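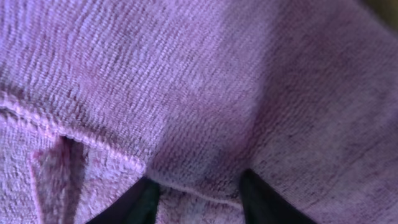

Supporters' blog > Matchday > Threads

Thread on the kit clash at Trakesthorpe v Zendorness, 9th December. I've had a lot of replies claiming the referee "made them change for no reason". The reason is in the competition rules and it's fairly dull.

Trakesthorpe at home wear lilac shirts, white shorts, white socks. Zendorness registered turquoise as first choice and pale grey as second. Both sets were made by Głowacki, on the same template, with the same side panel.

The rule covers shirts, shorts and socks separately. A clash in any one is enough. The away side changes unless both clubs agree otherwise in writing before the match.
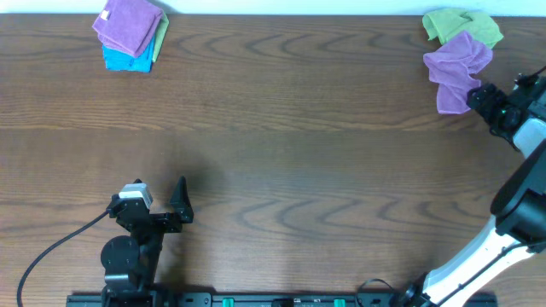 Lilac on turquoise, folded.

Zendorness travelled with the grey set only. Their kit sheet said "2nd" and the reply from Trakesthorpe said "fine". On paper, nothing wrong. Lilac and grey have different names, so they went through as different colours.

The trouble is that the check is done by name. No sample is exchanged at our level and the form has no space for a photo. "Grey" on a form covers everything from charcoal to nearly white.

The referee, Irena Cieślak, looked at both shirts in the tunnel and passed them. Under the dressing room lights I'd have passed them too. Her report says the same, and adds that both keepers were checked and were clear of everyone else.

Then the floodlights. Pale lilac is a low-saturation colour. Under a cool white lamp it loses most of what little red it has and sits next to pale grey in both hue and brightness. From the far stand the only reliable difference was the socks.

And the socks were both white. This is the bit the rule does cover and it was missed by everybody, me included.

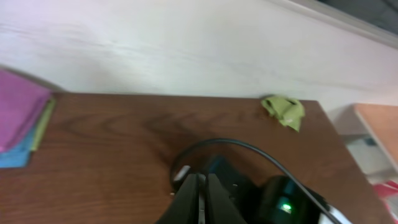

So at half-time the away side were told to change socks, and borrowed Trakesthorpe's black training pairs. That is the change people are complaining about. The shirts stayed as they were until the final whistle.

Did it affect the result? Trakesthorpe won by 2 goals, the second in the 80th minute from a square pass that a Zendorness midfielder played straight to the home number eight. He says he saw a grey shirt. He may have. He may also have just hit a bad pass; he'd hit several.

The stream made it worse. The club uses a Juvix camera on automatic white balance, which shifted each time the play moved towards the unlit end. Several of the screenshots being passed round as proof are from those moments. Don't judge a shirt colour from a screenshot.
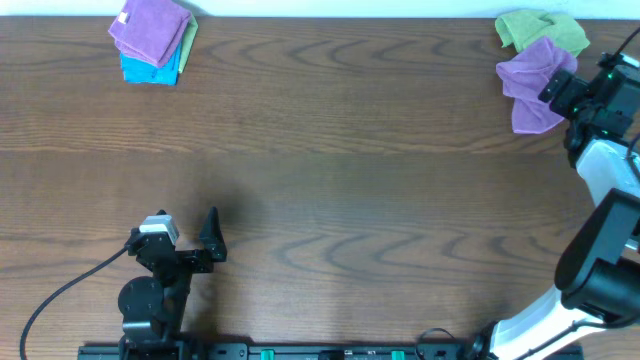

The obvious fix was for Zendorness to wear the turquoise, their first choice. It's darker and far more saturated than the home shirt, and the two differ in hue as well, so you have more than one cue if the light is poor. Look at the stack of cloths: lilac-purple on top, bright turquoise sticking out at the bottom, and you can find the join between them at a glance. Even the thin strip of light green down the right side separates from the purple. Put a pale grey in there and I wouldn't be so sure.

Colour vision matters too. For some players and spectators, lilac and grey are close even in daylight. A difference in brightness is the safer thing to ask for, as it survives most types of colour deficiency and most bad lamps.

Attendance was 1,408, for those asking. I don't have a split by stand, so I can't say what share had the bad view.

What I've sent to the league: a photo of both shirts side by side under floodlights, socks as a separate line on the form, and any change settled 5 days before the match. None of it costs anything except a bit of admin.

The return fixture is in May, afternoon kick-off. Trakesthorpe's away shirt is navy. No clash with turquoise on brightness, though I'd like to see the shorts first.

Replies are open. If you have the Zendorness kit sheet for last season, please send it, mine is missing the second page.

Related threads
Why the keeper's shirt counts as a third kit
Sock tape: what the rule says
Reading a referee's report
Floodlight checks before evening kick-offs

Contact | © Matchday Threads | Back to top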